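Robot Handling, Unit 5: Comparing grippers for bin picking
Handout to go with the May lab sessions
Raphaël Chevalier

Read this before you come to the lab. Bring it with you, because the marking scheme refers to the section numbers.

5.1 What the sales sheets say

You will have seen the two sheets from last week. Kendier gives a pick success rate for its parallel gripper and Guillot gives a better one for its suction head. Neither says how many picks were tried, what the parts were, how they were lying, or what was counted as a success. A part that is lifted and then dropped on the way out may well have been scored as a pick. I wrote to both firms. Kendier sent me the same sheet again.

So treat the figures as advertising until you have your own.

5.2 What we did at Drellthorpe

Last year's group ran 603 attempts across both grippers, with the same arm, the same camera and the same set of parts. Of these, 184 failed. That sounds like a useful result until you ask what a failure was. Two students logged the runs, and they did not agree. One counted a part gripped at a bad angle as a failure, the other let it pass if it came out of the bin. We can't separate their entries now. The total is printed here as a warning and you should not quote it in your report.

5.3 Things that spoil a comparison

Part position. Parts in the middle of a bin are easy. Parts against a wall are hard, as one finger has nowhere to go. If one gripper gets its turn when the bin is full and the other gets the leftovers, you have compared full bins with leftovers.

Bin position. If the bin shifts, every taught position is wrong by the same amount and you will blame the gripper. Check it between runs.

Cables and hoses. The arm can reach further than its cables would like. A wrist turn that is fine in the simulator may pull a hose tight on the real thing -- the simulator has no hoses.

Reflections. Bare metal throws light back at the camera. A missed part may be a vision fault, and a new gripper won't cure it.

The person at the pendant. People slow the arm down for the gripper they have doubts about. I have caught myself at it.

5.4 Your task

Each group makes 70 attempts with each gripper. Write down what counts as a success before the first one, and hand me a signed copy. Mix the order of the grippers. Log where the part lay before each attempt (open floor, near a wall, touching another part) and log every stop, including the ones you think were your own fault.

Groups who want to use the Arndale controller may do so, but both grippers must then run on it. I am told it makes the motion smoother. I have yet to see a measurement.

5.5 Writing up

Give raw counts first and percentages after. A score of 77 per cent from so few attempts has a wide margin on either side, and I expect to see you work it out. "No clear difference" is a perfectly good finding -- last year it would have been the right one, and only one group wrote it.

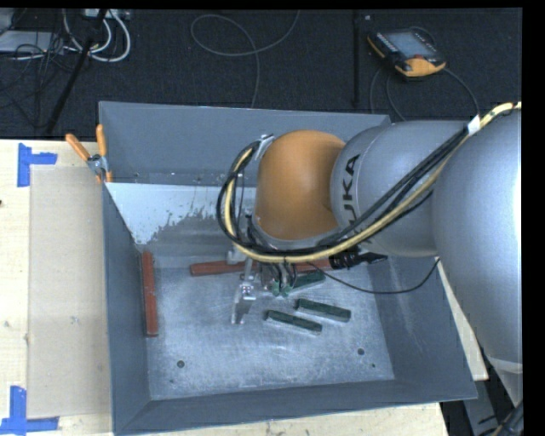
Reports go in the tray outside my office by noon on the last day of the unit. Late ones lose a grade.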